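Wrapped sandwiches in a wicker basket: paper liner or bare?
Board: Small Counters & Coffee Carts
17 replies, page 1 of 1

akinyi_l
Started this topic Tuesday, 6:40 am

Okay, basket people, I need you! I run the little lunch counter at Leka (two stools, one fridge, a lot of soup) and we finally started making our own sandwiches in November. I wrap them in clear film and I want them out where people can see them at the noon rush. Right now they sit on a steel sheet pan and they look like they're waiting for surgery.

I'm in love with the idea of round wicker baskets. Shallow ones, so folks can just reach in. My questions: do you line them? Do you put the price in the basket or next to it? And how many sandwiches before it starts to look like a laundry pile?

We're small, 27 sandwiches on a good day.

breadbox_nataša
Reply 1

YES to baskets. I switched from pans two years ago and I'd never go back. No liner for me if they're fully wrapped. The weave is the pretty part, so why cover it up? Shallow with a fat rim is the right call. The deep ones swallow everything and people dig.

fatos_b
Reply 2

Going to disagree with Nataša a little. Line it. Crumbs, sticky fingers, a bit of spread leaking from one bad wrap, and now you're scrubbing a spiral weave with a toothbrush at closing. Ask me how I know. A sheet of parchment costs next to nothing and you throw it away.

breadbox_nataša
Reply 3

Fatos, if your wraps leak, fix the wraps! Double fold at the bottom, press it flat, done. I wipe mine with a damp cloth, let them dry upside down overnight, and they still look great.

ankica.h
Reply 4

Both of you are skipping the big one. What's IN the sandwich? If it's egg or chicken or anything creamy, that basket is for show and the rest stay in the fridge. I put one out, sell from the cold case, and swap the display one on a timer. The basket is the sign, basically.

fatos_b
Reply 5

Agree with Ankica 100 percent on that. Check your local rules on holding times too, they're all a bit different.

akinyi_l
Reply 6

Oh, I like "the basket is the sign." That fixes my pile problem too! They're mostly veggie but there's a creamy spread in all of them, so fridge it is.

What about which way up? I've been laying them flat, bread side up, and they look like envelopes.

areeba_makes_lunch
Reply 7

Cut side up!! Always cut side up. People buy the stripe. I do carrot, cucumber and soft cheese on white bread and the color does all the work, I barely need a label. Shred the carrot fine and pack it right to the edge where you're going to cut. Sharp bread knife, wipe it between cuts, and wrap tight so the film doesn't fog up the view with wrinkles.

Also, don't center it. A little off to one side and a little tilted looks like somebody just set it down for you.

ankica.h
Reply 8

Here's the look we've been talking about, just the one in the basket:

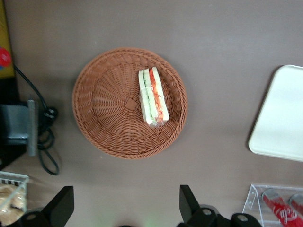
One sandwich, cut face up, reddish-brown round basket, no liner

areeba_makes_lunch
Reply 9

Love it! Look at that orange next to the thin green line. And the braided rim is gorgeous. That gray tabletop helps too, it lets the basket be the warm thing.

fatos_b
Reply 10

Fine, it's pretty. I'd still put parchment under it. A small round, cut to the flat part, so the braid still shows. Everybody wins.

breadbox_nataša
Reply 11

A small round I could live with. Don't tell anyone.

I'd use a white tray like that one for the napkins, and a clear holder for the price card. Price beside the basket, never in it. Cards in the basket get picked up, bent, and sat on by sandwiches.

akinyi_l
Reply 12

This is so helpful, thank you all! I'm getting two baskets this week, one to use and one to dry. Going to try bare first and the parchment round if I make a mess. Areeba, do you salt your carrot before it goes in? Mine weeps by two o'clock.

areeba_makes_lunch
Reply 13

Salt, ten minutes, squeeze it hard in a towel. Then spread on BOTH slices, all the way to the crust, so the bread stays dry. Post your stripes when you've got them!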